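nbarrera
Has anyone else seen Prarholm? I liked the first half very much, but the ending with the ferry felt too quick for me.

mulcahy238
I disagree, the ending is the best part. Inito was slower and I nearly slept.

nbarrera
Maybe I must watch it again in September. 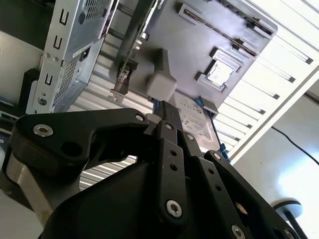
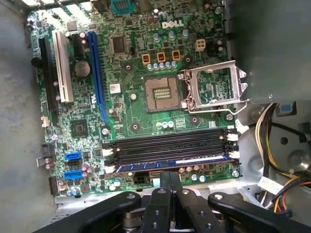
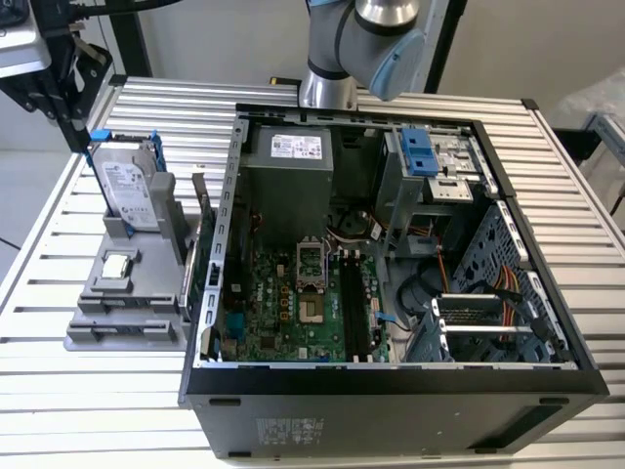
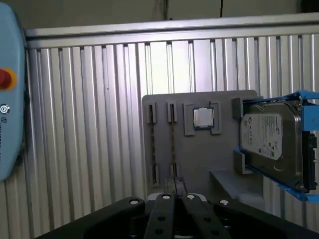
Senan Moynihan
I am with Noemí here. The brother disappears for 12 minutes, then he forgives everybody in one speech.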